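Modular connector

6 min read

A modular connector is a small electrical plug and socket used for telephone and data wiring. Mostly plastic, cheap, pushed in by hand, held by a springy tab. Found in homes, offices, schools, ships, stage lighting, cash registers. The plug is usually the male part and the socket, called a jack, the female. Both come in several widths with different numbers of contact positions.

Names

The naming is a mess. Everyday users say "phone plug" for the narrow one and "Ethernet plug" or RJ45 for the wide one. RJ stands for registered jack, and strictly a registered jack is a wiring arrangement, connector plus how the wires are hooked up behind it. The plain connector is properly described by positions and contacts, so 8P8C means eight positions, eight contacts. 6P2C has room for six but only two filled. The original RJ45S was a telephone company item with a key on the side and a resistor inside, rarely met now. The name moved over to the unkeyed eight-position part and stayed there. Most catalogs and most installers use RJ45 for it, and so does the rest of this article.

History

Developed in the Bell System in the 1960s to replace hard-wired phones and the bulky four-prong plugs. Before that a phone was usually screwed to a block on the wall and moving it meant a visit from a technician. Modular cords spread through the 1970s, first on handsets, then on the line side. US rules on customer-owned equipment made a standard jack neccessary, and the registered jack codes date from this time.

Data came later. Early Ethernet ran on thick coaxial cable, then thin coax with twist-on connectors. Twisted pair versions arrived in the 1980s and 10BASE-T, in 1990, settled on the eight-position jack. Offices already had similar wiring for phones. Coax was mostly gone from new office jobs within a few years.

Construction

The plug is a clear or tinted plastic body with flat metal blades along one side. Wires slide in from the back, a crimping tool pushes the blades down through the insulation and a plastic wedge grips the jacket. No soldering. Blades made for stranded wire have points that go into the strands, those for solid wire straddle the conductor. Mixing them up gives a joint that tests fine and fails later.

The jack holds spring wires, bent at an angle, that press against the blades. Contact surfaces are normally plated with gold over nickel. Gold thickness varies a lot between cheap and good parts and has a strong effect on how many insertions the jack will survive. Shielded jacks add a metal shell around the opening.
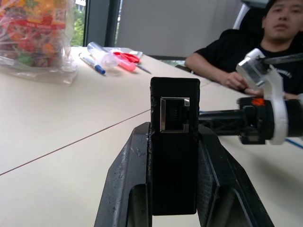 RJ45 port with metal rim, set in a black plastic block.

The tab is the weak point. It snags when a cord is pulled backward through a bundle, and snaps. Molded boots and "snagless" hoods help some, though stiff ones are hard to press in a crowded panel.

Wiring

Two pin layouts are common for eight-position data jacks, T568A and T568B. The difference is the green and orange pairs, swapped. Either works if both ends match. One of each makes a crossover cable, once needed for joining two computers directly, now seldom needed as most equipment sorts it out by itself. The split pair in the middle (pins 3 and 6 around 4 and 5) is a leftover from phone wiring, where the center pins carried line one.

10 and 100 megabit Ethernet use two of the four pairs. Gigabit uses all four. Power over Ethernet sends direct current down the same wires, and pulling a plug while power is flowing can cause a small spark that pits the contacts. Jack makers shape the springs so the spark lands away from the final resting point.

Wear and failure

Usual faults: broken tab, bent spring wire, corrosion, dirt. A six-position plug pushed into an eight-position jack can bend the outer springs. It fits, so people do it.

In an unpublished survey of school wiring in Morais, the installer Madalena Antunes logged 549 wall jacks, of which 187 had some fault. Broken cord tabs were counted seperately. Of the faulty jacks, 97 needed only cleaning or a re-punch at the back. The oldest had been in place nearly 20 years. Her notes blame cheap plating and floor mops. The replacements were by Gelteta, a regional supplier, with Cirnuso patch cords.

Related types

4P4C, handset cords. Often called RJ9 or RJ22, neither of them official. RJ11, RJ14 and RJ25 share the six-position body with one, two or three lines. Some older computer makers used an offset-tab version to keep data cords out of phone jacks.

For wet or dirty places there are sealed housings that screw or twist over an ordinary plug. The Cokwood pattern, a bayonet sleeve with a rubber ring, is one such design, seen mainly on farm equipment.

See also: Punch-down block, Patch panel, Twisted pair, Telephone plug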